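2 min read

Helpers wanted: sorting and checking play kitchen sets, Dendiscombe

Posted Feb 9, 2026

We need 6 people, paid, short run of work, start as soon as you can. Porent lends out play kitchen boxes to nurseries, playgroups and childminders. A lot have come back at once and they all need going through before they go out again. 160 boxes on the shelves now, more on the way.

What you'd be doing. Tip a box out on the table, lay everything out so you can see it, check against the list in the lid. Plates, mugs, bowls, colander, bottles, fruit. Wipe down, look for cracks and sharp edges, put the odd ones in the odds tray, repack, sign the lid. Then the next one. Its not hard but it is fiddly and you do need to keep your mind on it.

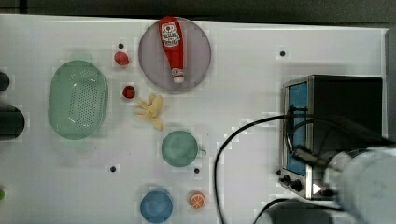 Part of a set laid out for checking: colander, mug, plate with the ketchup bottle, fruit.

Small fruit is where most mistakes happen. Strawberries end up in with the tomatoes, bananas go in the wrong box altogether. If your not sure what a thing is meant to be, ask, don't guess. Colours matter too, the lists say which plate and which mug belong to which set and nurseries do ring us when they get the wrong one.

Who we're after
- anyone over 18, no experience needed
- happy on your feet at a table for most of a shift
- decent eye for small things and small differences
- can read a list and write clearly on a label
- able to lift a packed box onto a waist high shelf (tell us if not, we can work round it)

Mornings or afternoons, pick one and stick to it please. Up to 390 pounds a week depending on shifts, paid weekly. Tea and coffee there, bring your own lunch. Bus stops at the bottom of Skarum Lane, parking is tight. 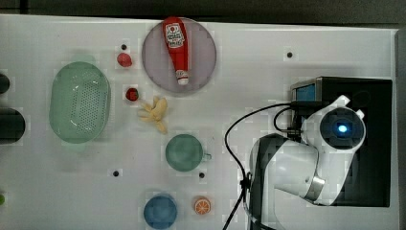 Orange half goes with the fruit, blue bowl with the dishes.

There'll be a short trial first, 2 hours, paid. You do a couple of boxes with one of us alongside and then decide if its for you. No hard feelings either way.

Might be more work in September when the Montes sets come in (bigger boxes, more pans, cutlery as well). People who've done this run get asked first.

To apply: a few lines by email or drop a note in at the Porent unit in Dendiscombe. Name, phone number, mornings or afternoons, when you can start. No CV needed. Say if you've worked with nurseries or done stock work before, handy but not a must. We'll ring everyone back, usually early evening so please pick up.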